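Nandik – pre-departure inspection, engine room and deck
Inspected by: Satish Amin. Reviewed by: Hema Chowdary. Period: June.

1. Main engine hours: 1,096. Oil changed at 300-hour interval. OK.
2. Emergency stops, both helm stations: function tested. OK.
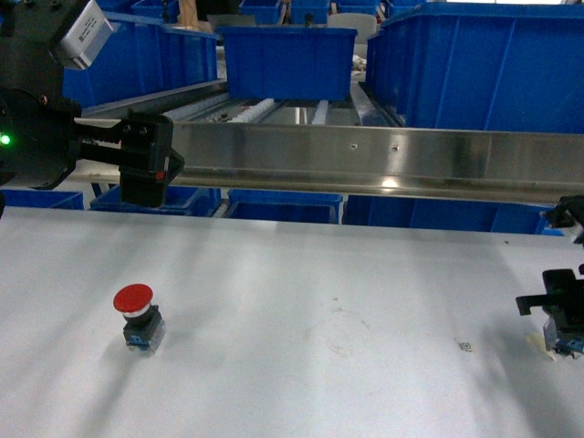

Port station responds slower than starboard – retest under load.
3. Bilge pumps, forward and aft: OK. Aft float switch sticks. Replace.
4. Shore power inlet: light corrosion on one pin. Clean and regrease. 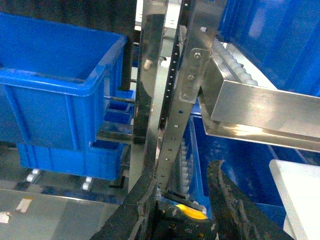

Photo: Divya Sundaram

5. Fuel shutoffs: all nine close fully. Tags missing on two.
6. Life raft: service certificate in date. Cradle strap frayed – order from Thampi, part 619.
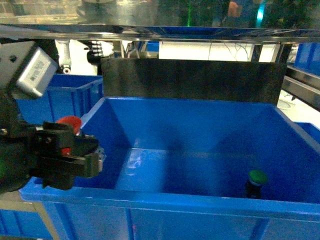

Filed under: Yacht Maintenance

7. Anchor windlass: brake holds. Chain markers faded.
8. Steering gear: no leaks at rams. OK.

Items 2, 3 and 6 to be closed before guests board.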